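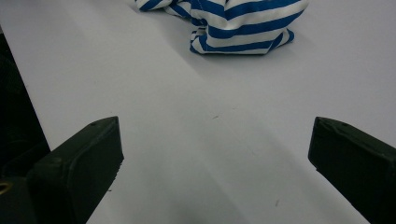 Unit 2: The Heap and What to Do About It

Household Textiles, evening section
Handout prepared by Tülin Uysal, with corrections by Necati Bilgin, who found several

Bring this sheet to class. Last term people left it at home and then asked me to explain folding over the phone, a medium to which folding is poorly suited.

2.1 Where we start

Most courses in this subject begin with the finished stack: edges square, corners meeting, everything the color of oatmeal. You have seen those photographs and they have done you no good. We begin with the heap. A striped thing dropped on a white table has no front, no back and no top until you find them, and finding them is most of the work. The folding proper takes a few seconds and a child can do it, although in my experience a child won't.

We work with blue-and-white stripes for this unit. Plain cloth forgives everything. A stripe keeps a public record of your mistakes, and you will be able to see from across the room whose grain has wandered. Moushumi Ranasinghe taught the unit in plain gray for years and her students were much happier than mine.

2.2 Reading the stripes

Before touching anything, look at which way the bands run. On knitted goods horizontal stripes usually go around the body, or around the limb, so they give you the crosswise direction for free. Where the bands lie more or less parallel, the cloth is close to flat. Where they bend sharply or squeeze together into rings, it is twisted, and there is often a sleeve, leg or foot inside the twist having a bad time.

Do not pull on the twist. Everyone pulls on the twist. Pulling makes a rope, and a rope of jersey will hold its creases through supper. Lift the whole piece from underneath, let the heavy side drop, and wait. Gravity is the only assistant this course can afford.

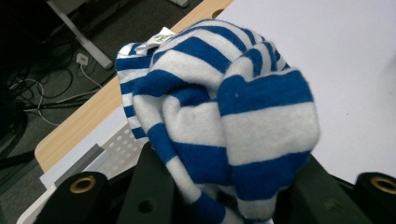
Once it has stopped swinging, look for the label. A sewn-in label is the nearest thing a garment has to a compass. At the back of the neck or the waistband it tells you which end is up; in a side seam it tells you only that you have found a side seam, which is still more than you knew before. If the print has become too faint to read, you can go on using the label for navigation, but you have lost your washing instructions and should proceed as if it said something strict.

Small specks on the white bands are lint. Pick them off now or accept them. Şengül Duman recommends a strip of tape wrapped around the fingers, sticky side out. I recommend accepting them.

2.3 The working sequence

1. Lift from below and let it hang.
2. Find the label, or failing that, any hem.
3. Lay the piece down with the stripes running left to right as you face the table.
4. Smooth outward from the middle with the flat of the hand. No fingertips. Fingertips make dents in a loose knit.
5. Match stripe to stripe at the two sides. If blue meets white, one side is higher than the other. Do not persuade yourself it was designed that way.
6. Fold in half lengthwise, then up from the bottom.

Socks: stop after step 5, lay one on its partner and fold the pair once at the ankle. Balling stretches the cuff. Yavuz Türkmen balls his, has said so in front of the group, and will defend the practice to anybody who sits near him.

2.4 Table height

The notes from the Clesovari workshop give some 63 minutes as the longest comfortable stretch of standing work at a low table. I have never seen a student reach it. If your back complains, raise the work or sit down.

2.5 For next time

Take one striped knit item, drop it on a light surface, and draw what the stripes do before you straighten it. Stick figures are fine. Then fold it and draw it again on the same page. Bring both drawings and the item. Washed, please. I did not think I had to write that down, but May taught me otherwise.

Reading: the Brustirthorpe pamphlet, section on knits. Skip the poem.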